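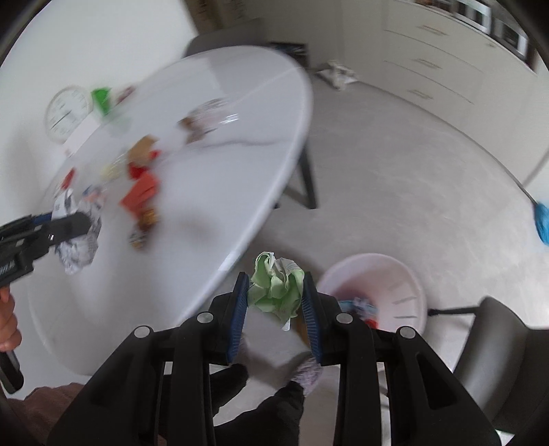 Estville Handling Group
Minutes of the gripper comparison meeting, 26/07/2018

Present: the bench team, the software side, purchasing, and the Christodoulou project by phone until the phone gave out. Apologies from the controller people, who were attending a different meeting about the controller.

1. Minutes of the last meeting
Approved with a correction. "The arm was parked" should read "the arm was parked in the filing cabinet." Purchasing asked that the dent be recorded somewhere. It is now recorded here.

2. Hand-held trials, waste sorting
The bench team reported on picking crumpled litter off the white oval table and putting it in the pink bin. Paper, newspaper, wrappers and clear plastic have all been in the mix. The log stands at 3933 grasps for the whole campaign, a figure the software side would like everyone to stop rounding up.

Crumpled paper continues to go well with the blue ribbed pads. It squashes, the ribs get hold of a fold, and up it comes. Newspaper is more trouble. A big sheet hangs down below the fingertip and the bottom of it gets into whatever is being picked next. The bench team would like this counted as a success for the pick and a failure for the sheet. Software said the form has one box. Discussion followed and was longer than the form.

Clear plastic is still the worst item. The operators dislike it, and the camera likes it even less when the light catches it. The proposal to leave plastic out of the comparison was turned down on the grounds that people do throw it away.

Two operators at the table together was agreed to be faster and also ruder. There is a standing dispute over who has right of way above the middle of the table. Agreed: whoever is holding something goes first.

3. Vutard against Gamley
Both sets of replacement pads have now been tried on the same linkage. Summary as given by the bench team:

Vutard pads. Softer. Good on thin wrappers lying flat. They collect lint and have to be wiped, and the wiping has so far been done with a sleeve. Purchasing asked for a line item for cloths and was told it would be looked into, by purchasing.

Gamley pads. Stiffer, hold stiff card better, and push flat wrappers along the table until they reach the rim and become a floor problem. Fitting a pair took 10 minutes, most of it spent finding the driver.

No winner declared. The bench team favors Vutard for litter and said so several times. The Christodoulou project favors Gamley but was using them on boxes, and was still explaining the boxes when the line dropped.

4. Camera
The view from the gripper is fine for the fingertips and poor for the far side of the room during quick turns. Software wants slower wrists. The bench team pointed out that slower wrists were tried in May and produced very clean recordings of very little work. Compromise: slow down on approach, and swing as you please on the way to the bin. A short note on this will go on the cabinet, where the previous short note is.

A shorter exposure will also be tried with the blinds open. If the plastic gets worse we go back.

5. Moving to the arm
The question was whether the hand-held results tell us anything about the same fingers on the arm. Opinion divided along the usual lines. People have a habit of nudging an item before closing on it, and they do it without noticing, so it is all through the recordings. The arm doesn't nudge unless told to. Software thinks it will pick this up from the recordings. The bench team will believe that when they see it.

Agreed to run the paper set only on the arm first, with Vutard pads, table height unchanged. The filing cabinet will be moved beforehand.

6. Any other business
Dropped items. Paper that lands on the floor by the cabinets is still in the trial until someone marks it as dropped, and leaving it there is not a way of marking it.
Purchasing asked whether the litter could be reused between sessions. It is being reused. Some of it is getting quite soft.
The biscuit wrapper question was deferred, there being no agreement on whether new wrappers may be generated during meetings.

Actions
Bench team: repeat the flat wrapper test with both pads, same wrappers.
Software: add a second box to the form.
Purchasing: cloths. A second driver.
Christodoulou project: send the box results in writing.
All: return the hand-helds to the shelf with the fingers closed.

Next meeting in two weeks, same room, provided the table is clear.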